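Trade talks restart in Kallville, anyone expecting a result?

edar_watcher
September 29, 2023
So the two delegations are sitting down again in Kallville after walking out in April. The joint statement runs to two pages and I've read it twice. "Frank and constructive" shows up in the first paragraph, which usually means they argued. No word on the fishing limits, no word on the border fees, and the only thing they agreed on is a date for more talks.

Solveig Myklebust gave the opening remarks for her side and said the other government should "stop using fees as a weapon." Fine, but her own side put fees on 352 products last winter and hasn't dropped a single one.

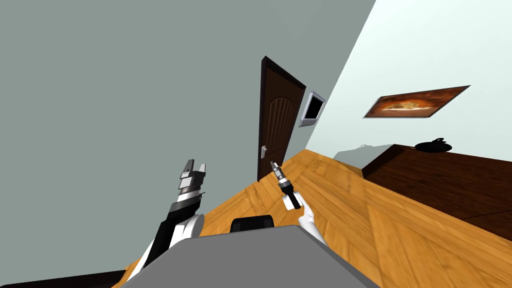
What bugs me is the coverage. Every outlet ran the handshake and hardly any of them ran the list of what was left off the agenda. If the fishing limits aren't on the table then I don't see what the coast towns get out of this.

hegarty_line
You're being too hard on it. They weren't even speaking over the summer. Getting both sides in one building counts for something, and the working group on customs forms is new.

edar_watcher
A working group on forms. Come on. I'd like to see the forms first.

pasternoster
Hegarty is half right. The customs group matters if you ship anything. My brother-in-law runs trucks out of Edar and he loses most of a morning at the crossing because the two sides want different paperwork for the same load. Would I call it a breakthrough? No. Would he take it? Yes, today.
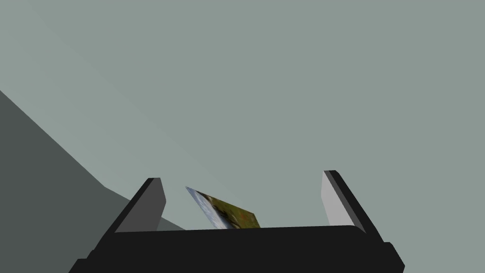
But I don't trust the timeline. They say the group reports "in due course." Last time we got that phrase we waited more than a year and the report was never made public.

hegarty_line
It was made public. Summary only, but it's out there. I read it.

pasternoster
A summary with the numbers taken out. I'm not counting that.

quietmargin
Has anyone got the full text of what Kyung-hwa Yeom said in reply? I've only found clips, and the clips stop right before she gets to the fishing part. I'm told she offered a trial period for small boats, around 1,000 licenses, but I can't find it written down anywhere official.
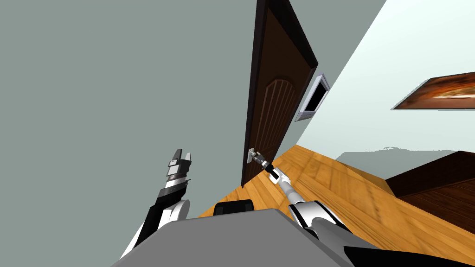
Hegarty_line says the license offer was real and was made in the closed session, so it won't be in any transcript.

quietmargin
Then how do you know about it?

hegarty_line
Two papers had it, one from each side. They don't agree on much else, so I believe them.

quietmargin
Both could be working from the same leak. I'd want a name on it.

ato_north
Reading from the coast here. We heard about licenses before the spring round too and people went out and fixed up boats on the strength of it. Then nothing.

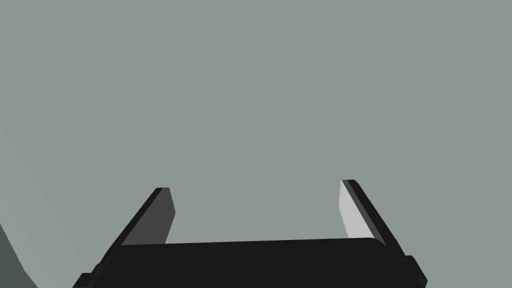
Plenty of us won't spend a dime this time until it's signed and printed. My neighbor still owes the yard for the last refit.

hegarty_line
That's fair. I'd wait too. I still think the meeting was worth having.

edar_watcher
Worth having for the hotels in Kallville, maybe – they were full all week. If the licenses turn up in the next statement I'll come back and say I was wrong. Does anyone know if that one gets released the same day or after both capitals sign off on it?

pasternoster
After. Last time the two versions didn't even match.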